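Steamed buns are mostly flour, water and patience. The notes below cover plain buns in a countertop electric steamer, the kind with a heating base and a metal insert that sits on top. A stovetop steamer works the same way, with small changes given near the end.

## Dough

For one small batch:

- 500 g all-purpose flour
- 1 teaspoon instant yeast
- 2 tablespoons sugar
- a pinch of salt
- warm water, added slowly until the dough holds together

Knead until the dough is smooth and no longer sticks to the bowl. By hand this takes 10 minutes or a little more. Cover it and leave it somewhere draft-free until it has doubled. In February my kitchen is cold and I put the bowl in the oven with only the light on.

Punch it down, knead again for a couple of minutes to get the gas out, then divide. Big bubbles left in the dough show up later as blisters on the skin. Roll each piece under a cupped palm with the seam side down. Go light on the flour at this stage, or the ball will slide around and won't tighten.

Let the shaped buns rest 20 minutes under a cloth. They're ready when a light poke springs back slowly. If it snaps right back, give them longer. If the dent stays, get them in the steamer now.

## Setting up

Clear enough counter for the steamer, its lid and the plate of buns before you start. Reaching across a steaming pot for something you left by the sink is how people get burned. Keep the steamer out from under wall cabinets - steam will lift paint and swell the edges of the doors over a winter.

Fill the base with water first, then fit the insert. Check that it sits level. A tilted insert leaks steam on one side and the buns on that side come out flat.
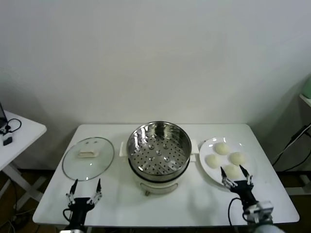 *Lid off, steaming tray empty, four buns on a plate ready to go in.*

Line the tray or oil it. Squares of parchment under each bun are the least trouble. If you use one big sheet, punch holes in it so the steam can get through. Cabbage leaves also work and can be eaten afterward. Oil alone is fine for a polished tray, but wipe it on thinly with a paper towel. Too much and the bottoms turn yellow and greasy.

Leave a thumb's width between buns, and the same from the wall. They'll grow by about half. Two small rounds are better than one crowded one.

## Steaming

Start with cool water for soft, homemade-style buns, or with water already simmering if you've let them rise a bit too long. Small ones need 12 minutes from the time steam shows, larger ones 15 to 18.

Don't lift the lid to look. With a glass lid you can see most of what you need to see, at least until it fogs over.

Drips are the usual cause of spotted, wrinkled tops. A metal or glass lid collects water and lets it fall. Tie a thin dish towel around the lid with the corners knotted on top, well clear of the heating base. Caroline Sang, who passed most of this on to me, lays two chopsticks across the rim to let a little steam escape instead. Both methods work.

When the time is up, turn off the heat and wait five minutes before opening. Tip the lid away from you as it comes off, and keep it flat for the first second so the water doesn't run onto the buns.

## On the stovetop

Use a pot the insert fits snugly. Keep the water at least an inch below the tray and the burner at medium. A hard boil splashes up through the holes and soaks the bottoms.

## Cleaning up

- Unplug the base and let it cool before pouring out the water. Never put the base in the sink.
- Soak the tray in warm water right away. Dried dough in the small holes is a nuisance; a soft toothbrush gets it out.
- White scale in the base comes off with equal parts vinegar and water, left for half an hour and rinsed twice.
- Dry the lid around the rim and under the handle, where water sits.
- Store with the lid upside down or slightly ajar.

## Keeping leftovers

Cool the buns completely, then bag them. They keep two days in the refrigerator and two months in the freezer. Re-steam straight from frozen, 8 to 10 minutes. The microwave will do if you wrap each one in a damp paper towel, but eat it right away - it goes tough as it cools.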